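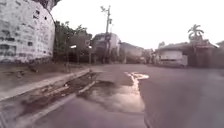 Regional Leagues Deserve a Fixed Calendar

Competitive gaming has asked its players to behave as professionals. It is reasonable for players to ask the same of those who organize the tournaments.

This year the Telta circuit changed its qualifying dates twice between spring and October. Rukavex, which entered a full roster in both divisions, learned of the second change after travel had been booked. Its manager, Leen Srour, wrote to the organizers and received a form reply.

The open qualifier drew 243 entrants. Most of them hold jobs or attend school, and a date moved by two weeks can remove them from the bracket entirely.
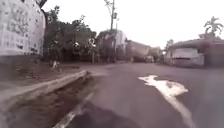

What Organizers Should Adopt

A published calendar should be binding once registration opens. Where a change cannot be avoided, entry fees should be returned on request and rosters reopened for substitutions. Anas Mahasneh of Cirnenley has argued that such terms would discourage sponsors. The concern is fair, but sponsors also lose when teams withdraw.

Telta will issue its new rulebook before the winter split. The scheduling section should be rewritten before then, with team managers consulted on the draft.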